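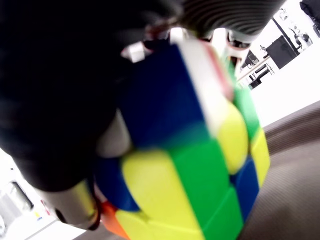 Figure 2. A Rubik's cube held at a tilt by a gripper.

4. Message Exchange and the Move to a First Meeting

4.1 Data

The material in this section comes from the message logs of Metimach, a dating site with members in two cities, Zilline and Clevley. Members who had exchanged at least one message in each direction were invited to join the study, and 300 pairs agreed. Both people in a pair had to consent before any of their messages were read. Names, phone numbers and workplaces were removed by the site's staff before the logs reached us. The last logs were received on 17 Aug 2006.

A pair was followed for 90 days from the first message or until one of the two closed the account. Each person also filled in a short form at the end, which asked whether the pair had met in person, who had suggested it, and, where contact had stopped, what they believed the cause to be. Where the two forms disagreed on whether a meeting took place, the pair was left out of the analysis in 4.3 but kept in the analysis of silence in 4.4.

4.2 Coding of opening messages

Opening messages were sorted by what they asked of the reader. A question about something in the profile was coded as "specific." A question that could have been sent to anyone ("how was your week") was coded as "general." Messages with no question were coded as "statement," including compliments, jokes and greetings. Many openings mixed these, and in such cases the first question decided the code.

Arif Pangaribuan and Nabila Rahman coded the openings separately and then compared their sheets. Most of the differences concerned jokes written in the form of a question, such as asking whether a person's hometown was a real place. We settled on coding these as specific if they drew on the profile and as statements if they did not. The rule is rough. A reader may well take a joke about a hometown as an invitation to talk about it, and several replies in the logs did just that.

Length was recorded but plays little part in what follows. Long openings were mostly written by people who had been on the site only a short time, and we could not separate the effect of length from that of being new.

4.3 Suggesting a meeting

Pairs that met tended to have agreed on a place early. The suggestion usually came after a run of short messages sent on the same evening, when both people were at their computers, and much less often after a slow exchange of longer letters. This fits the view put forward by Halilović and discussed in Section 2, that pace matters more than volume in the early stage. It does not settle the matter, as people who have already decided to meet may simply write faster.

The wording of the suggestion also varied. Some writers named a day and a place in one message. Others said only that it would be nice to meet at some point, and these messages were often answered warmly and then dropped. In the forms, the senders of such messages often described themselves as having asked the other person out. The receivers often reported that no one had asked. We return to this gap in Section 5.

Moving off the site was common before a meeting. Pairs gave each other an e-mail address or a phone number, and from that point the logs are of little use. For these pairs we depend wholly on the forms, and the dates given for the meeting should be read with care. A few people in Clevley gave only the month, July in most cases.

4.4 Silence

We use "silence" for any exchange in which a message received no reply within 20 days. The cut-off was chosen after reading a part of the logs, where replies later than this were rare and nearly always began with an apology.

The two sides of a silence gave very different accounts of it. People who stopped writing mostly said that nothing had gone wrong: they had been busy, had begun seeing someone else, or had put off replying until it felt awkward to do so. People who were left waiting tended to look for a cause in their own last message. Some quoted it in full on the form and asked us what was wrong with it.

Silence after a meeting was described in harsher terms than silence before one. Before a meeting, most people in both cities accepted that no reply was owed, though they would have liked one. After a meeting, a short note was thought to be the least a person could do, even by those who had not sent one themselves – a point that came up on forms from men and women alike.

4.5 Limits

Both cities are small and have many students, and people who agree to have their messages read may be more at ease with writing than others. Members who never received a reply at all are missing by design. Their openings would be needed to say anything about which kinds of message fail.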